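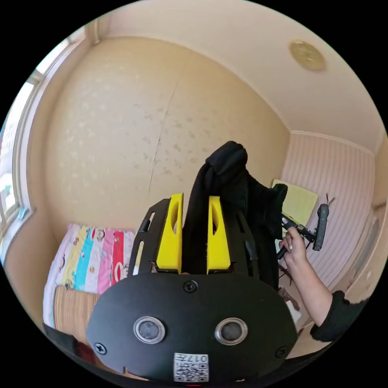 Ghassan Darwish did not believe in the jacket. He had said so to the Ketex people on the phone, and he said it again to Elie Haddad, who had driven it up from Brurnero in January with the heater off to save gas. It was black, it hung in folds like any cheap black cloth, and they wanted 3,980 for it. The listing called it a coat of distinction. Ghassan had sold coats for most of his life and never met one with distinction.

"Trajkovski wore it," Elie said. "On the last tour."

"Trajkovski wore a lot of things. I've been offered 3 of his last-tour jackets already."

Elie lifted a sleeve and let it drop. He had paid nearly 600 for the thing himself, though he was keeping that quiet, and he had a story for every crease in it. The crease at the elbow was from the piano. The one down the back was from sleeping on the train to Jestumov.

"Creases don't last that long," Ghassan said. "Somebody folded it badly. Probably you." 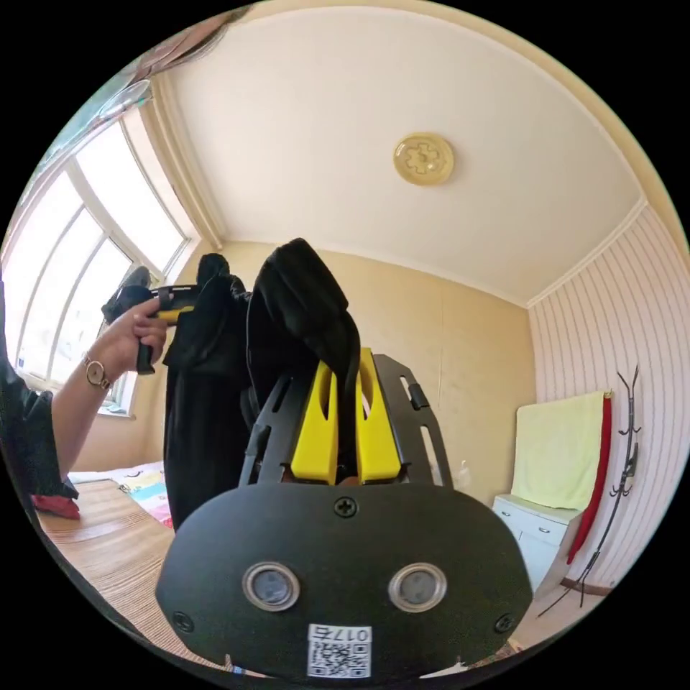 What would make you believe it? The lining, Ghassan said, and he turned it out at the collar and looked for a while. A tailor's stitch, small and crooked, the kind you got when a man was paid late.

"Well?" Elie said.

"It's a stitch."

"2,780, then."

Ghassan folded the jacket his own way – sleeves in, collar down – and went to see if the kettle was on.

Filed under: Short Fiction
14 comments | 9 shares
Home Stories Authors Submit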